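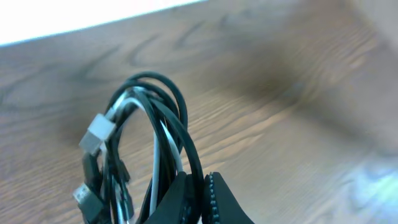

## Stasell Cable Kit

The **Stasell Cable Kit** is a two-armed tabletop robot kit sold by Botesow for handling cords and other flexible items. It is offered to colleges and repair workshops, and is licensed for up to 3000 hours of operation before servicing.

### Operation

Each arm ends in a black two-fingered gripper. A standard exercise uses a coiled bundle of black and white cable with a USB-style plug, handled on a wooden tabletop.

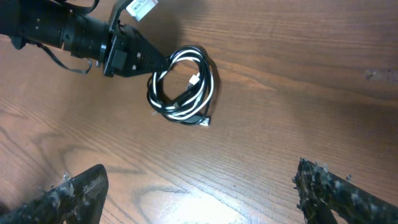

Coils are regarded as a demanding test – their loops shift under light pressure and connectors may catch on neighbouring strands. Operators select one of three grip programmes, the slowest being recommended for mixed cords.

### Availability

The kit is distributed by Economou. An earlier model, the Zistier, was withdrawn in August.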